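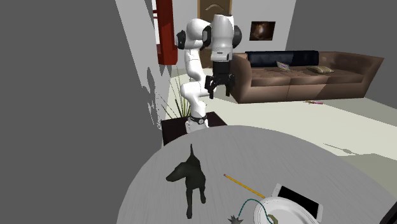 Statell Opens Free Preparation Program for Future Pharmacy Technicians and Pharmacy Students

BROSAVDALE, June. Statell, a provider of study courses for health careers, announces today the opening of its new preparation program for high school students and working adults who wish to enter pharmacy education. The program is called Karko and it is free of charge for all residents of Brosavdale and the neighboring town of Frimpong.

Karko lasts 4 months and consists of two parts. In the first part, participants review the chemistry, biology and mathematics which they will need for their application. In the second part they prepare the application itself, including the personal statement, the letters of recommendation and the interview. Lessons take place in the evening, from 6:30 p.m., so that people who have a job during the day can also attend.

"Many families come to us with the same questions," said Ona Navickas, program director at Statell. "They ask which grades are necessary, which subjects the student must choose, and if it is too late to change. Very often the student has good grades but did not take chemistry in the last years of school, and then the application is refused before anybody reads it. We want to speak with these students earlier."

Before the first lesson, every participant will have a personal meeting with a study adviser. The adviser looks at the school record and makes a written plan, which shows the missing subjects and the places where they can be completed. Participants who already work as pharmacy technicians receive a separate plan, as their work experience is treated differently from one school to another.

The program has 700 places in total. Part of them is reserved for online participants who live far from the two study centers. The lessons online are the same as in the study centers and are given by the same teachers, but the practice interviews are held only in person.

Statell reminds applicants that Karko does not replace the official requirements of any college or university, and that completing the program does not guarantee admission. Each participant remains responsible for checking the deadlines of the schools to which he or she applies.

"I would like to be clear about this point," added Ms. Navickas. "We cannot promise a place to anyone. We can help a person to send a complete application and to understand what the school is asking."

How to apply

Application forms are available at both study centers and on the Statell website. Applicants should attach a copy of their most recent school record and a short letter, not longer than one page, in which they explain their interest in pharmacy. Applicants under 18 need the signature of a parent or guardian.

About Statell

Statell offers preparation courses for students of pharmacy, nursing and laboratory science. It has its main office in Brosavdale and a second study center in Frimpong.

Media contact: Ona Navickas, Program Director, Statell, Brosavdale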